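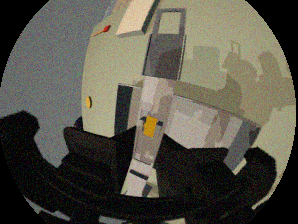 Gikon adds ceiling-mounted patient lift for home use

By Muchen Hao
September

Print | E-mail

Gikon has started shipping the Warwood, a ceiling track lift for people who need help moving between a bed, a wheelchair and a bathroom. The company makes the lift at its Fullum plant, where 51 people work.

The motor unit runs on 2 rechargeable batteries and is controlled with a wired handset. Slings are sold separately in three sizes.
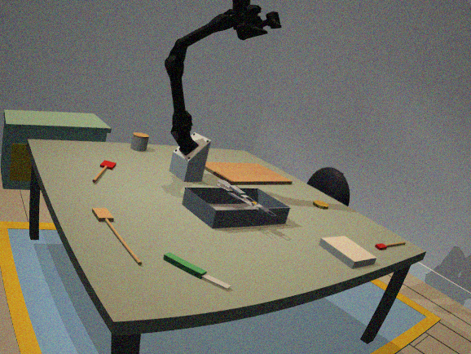 Page 261

Dealers can order straight or curved track. A straight run can usually be installed in an afternoon, according to the company, but curved track has to be measured and cut first.

Gikon expects to sell roughly 2,000 units in the first year. Its older floor lift, the Rojanasak, will stay in the catalog, and parts for it will still be available through dealers.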